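Review of the Skadetti Two-Arm Kit
26/12/2021

This notice records our experience with the Skadetti kit, supplied by Purnodlow and in regular use here since July. The standard package contains two arms, the grippers and the control software. Delivery was complete, although the printed manual covered only the earlier Pomen version.

Setup required most of a working day. The software installs without difficulty, but calibration must be repeated whenever an arm is moved along its rail. We have logged 812 runs to date. Spare finger pads are sold separately and cost 80 dollars a set, a price we consider high.

Bakery goods remain our preferred test. A crust marks easily, and a paper bag gives way under light pressure. Operators are advised to lower the grip force before any such task and to keep the second arm close to the bag.

Bag and pastry task, both arms in use.
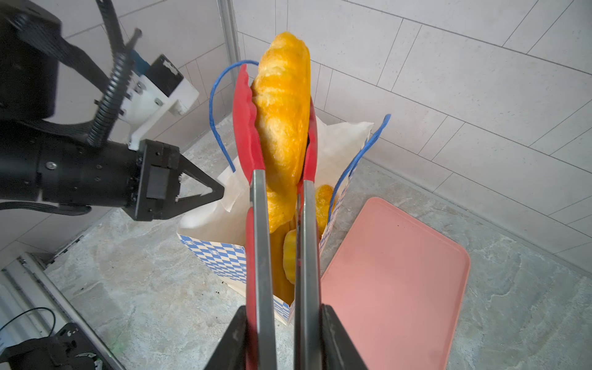
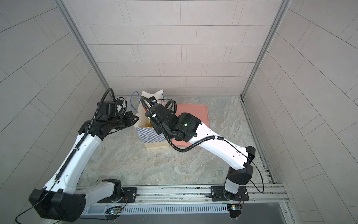
Soo-ah Do wrote to us that the Karaki kit, at about 2,000 dollars less, handled soft items equally well in her shop once the default speed had been cut, and she asked whether Purnodlow still charges for software updates after the first year. It does.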